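How I set up a bagging cell without putting the packers offside

I've helped put 2 of these in now, and the second went a lot smoother than the first. Here's the order I'd do it in.

Step 1. Talk to the packers before you touch a bolt. Hamish Treloar had been on our Stiltix line for nine years and knew which bags stick together. We programmed around what he told us.

Step 2. Write down who does what afterwards. Ours moved to refills, checks and clearing jams - same pay, fewer sore wrists.

Step 3. Run it slow for 72 hours with a person beside it the whole time. Don't chase the 2,000 bags a shift the boss wants. That can wait.

Step 4. Let everyone have a go at stopping and restarting it. Some of ours were pretty nervous!

Step 5. Set the grip last. Clear plastic is a pain because it crinkles and throws light back at the camera, so I go by how the bag sits in the fingers. I like it pinched upright between the tips with plenty of bag standing above them, and a bit of a lean to one side doesn't bother me. If the printed bit inside still shows through the plastic, leave the settings alone and go get a cuppa. 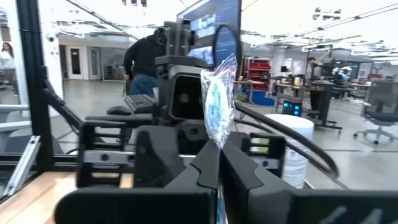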